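Household Tips: Getting Good Results from the Skoltine Table-Clearing and Sorting Service

Notes for subscribing households and small kitchens, prepared by the Bakeck customer office
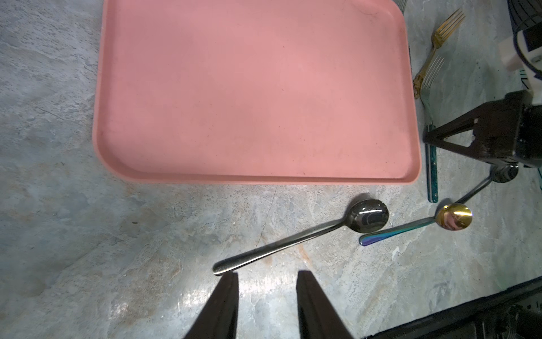 Spoons and forks set out on the counter beside the tray, with the gripper at the near edge.

The Skoltine service places a tabletop arm in the customer's kitchen for the collection and sorting of cutlery. The arm is supplied on subscription by Bakeck and is delivered, installed and maintained by the same office. The following tips are drawn from questions received during the first season of operation. They apply to the standard gripper and to the narrow fingers offered as an option.

Preparing the counter

Clear the working area of crumbs, napkins and standing water before starting a session. Stone, tile and sealed wood are all suitable. A highly polished counter may be used, but strong lamps placed directly overhead can produce bright reflections that slow the search for small items. Moving the lamp to one side is usually sufficient. Where the counter is fixed beneath a row of spotlights, customers are advised to switch off the nearest one for the length of the session.

Old stains in the stone do not need to be removed. Rust marks left by cans or damp steel may be treated with a paste of baking soda and water, left for a short time and wiped away with a soft cloth. Lemon juice and vinegar should not be used on marble, as they dull the finish.

Choosing and placing the tray

Any flat tray with a low rim is acceptable. A matte surface in a plain color gives the most reliable results, and pink, pale blue and cream have all performed well in customer kitchens. High-sided boxes should be avoided with the standard gripper, which needs room to open its fingers when it releases a handle.

The tray should lie flat and should not rock when pressed at the corners. A thin rubber mat underneath will keep it from creeping. Light scuffs have no effect on the service. A tray with an open crack should be replaced, as food residue collects there and is difficult to wash out.

Laying out the cutlery

Spread the pieces in a single layer, leaving space between handles where possible. Two forks that overlap slightly can normally be separated by the arm, although the session will take longer. Forks nested tine to tine should be pulled apart by hand beforehand.

Mixed sets are welcome. Gold, dark and rainbow finishes may be sorted in the same session as ordinary steel, and decorated or glittered handles require no special setting. Polished spoon bowls reflect whatever is near them, and for this reason the arm is set to take spoons by the handle. Customers who wish to keep a colored set separate should select "By finish" in the menu – the default setting sorts by shape only.

Sharp knives, skewers and peelers are not covered by the service and must be put away before the arm is switched on.

Care of colored and plated pieces

Colored coatings wear first at the tips and edges of handles. Wash these pieces with a mild liquid soap and a soft sponge, and dry them promptly. Steel wool and scouring powder should be kept away from them altogether. The rubber sleeves supplied with the Zacharias fitting set are recommended for plated heirloom cutlery and may be ordered through the customer office.

Care of the gripper

Wipe the fingers with a damp cloth after each session and dry them before the arm is parked. Grease on the inner faces is the most frequent cause of dropped pieces. The finger pads should be exchanged after 600 pickups or when they feel smooth to the touch, whichever comes first. The bracket above the fingers may be dusted with a dry brush. Water must not be sprayed on any part of the arm.

Plans and charges

The Home plan covers one arm and 2 maintenance visits a year at a charge of 196 per quarter. The Kitchen plan, intended for tea rooms and small canteens, includes 3 visits and a spare set of fingers. Customers of the former Dredo rental program may transfer to either plan until the end of July and will keep their existing counter mount.

Requests for a change of plan should be made in writing. Technical questions may be addressed to Leszek Kwiatkowski, service coordinator, at the customer office. Please have the serial number of the arm at hand when calling – it is printed on the underside of the base.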